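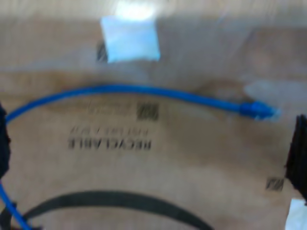
Chapter 5
Patch Cables and Small Office Wiring

Rania Filali manages the front office of Prudico, a company that sells garden supplies by mail. In July the company moved into a larger building, and the phones and computers were to be connected on the first morning. The switch was in place and the wall jacks had been tested. The work stopped anyway, and it stayed stopped until after lunch. The patch cables ordered for the job were all the same length, and that length was too short to reach from the jacks to the desks along the windows.

Problems of this kind are common in small offices. The equipment that gets the most attention during planning is usually the equipment with a power cord. Cables are ordered last, often from whatever is in stock, and they are the part of the network that people step on, bend, unplug and lose.

This chapter covers the short cables that join a device to a wall jack or a switch. These are called patch cables. Long runs inside walls and ceilings were covered in Chapter 4, and wireless connections are left for later in the book.

What a patch cable is made of

An ordinary copper patch cable holds eight thin wires, twisted together in pairs inside a plastic jacket. The twisting cuts down on interference between one pair and the next. Each end has a plug with a small locking tab. Many cables also have a boot, a molded sleeve that covers the back of the plug. The boot keeps the cable from bending sharply where it enters the plug and helps protect the tab from snagging.

The color of the jacket has no effect on how the cable performs. Some offices use color to sort cables by purpose – blue for computers and gray for phones, for instance – but there is no rule that everyone follows. If you use colors, write down what they mean and keep the list near the switch.

Choosing a length

Measure along the path the cable will take, including the drop behind the desk, and allow some slack at each end. A cable pulled tight puts strain on the plug and on the jack. One that is far too long ends up coiled on the floor, where it collects dust and gets caught in chair wheels.

Terms to know

Boot: the sleeve behind the plug
Jacket: the outer covering of a cable
Patch cable: a short cable with a plug on each end
Slack: extra length left in a run

Section 5.1 begins with unpacking and checking a new order. Before you read it, find one network cable at home or at school and look closely at both of its ends. Note the condition of the locking tabs and any printing on the jacket. You will need these notes for Exercise 2.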